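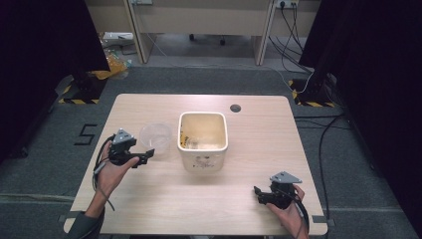
Fig. 1. Square white container with a small clear cup beside it, on the bench.

Handout 2: Secondhand containers and what their walls tell you

Household Materials, Lilldale evening course. Revised Feb 20, 2022.

Look first at the inside of the container in Fig. 1. It is stained a dull yellowish tan, and a few small pale items lie at the bottom. Most students write "dirty" in the notes column and move on. Please don't. A stain is a color, and a color alone will not tell you whether you have residue on the surface, dye that has moved into the plastic, or plastic that has aged. All three can look the same from a yard away.

The Vaster leaflet in your packet claims that any yellowed tub comes back white after an overnight soak. I doubt it. The leaflet gives no starting condition, no water temperature and no control piece. Choi's cleaning chart is more careful but still treats smell as proof of residue, and smell is a poor witness.

What I want instead, for each container you bring in:

Empty it and keep what was in it. Label the contents before you wash anything.
Wipe one patch of the inside wall with a damp white cloth. Record the color of the cloth.
Fill to the 200 ml line with warm water, add the soap, leave it 50 minutes.
Compare against an unwashed patch in the same light.

Marks on the outside are a separate question. The container in the figure has faint smudges and small printed marks near the base. Copy printed marks as they appear, and don't guess at a resin type from memory. The Meltach table (room 804, top shelf) lists the common ones, though I would not lean on its heat limits, which come without a source.

Small clear cups go in the same log on their own line. Clear plastic hides a thin film very well, so "looks clean" will be marked as no result.

Bring your cloths to the next session, dry and labeled.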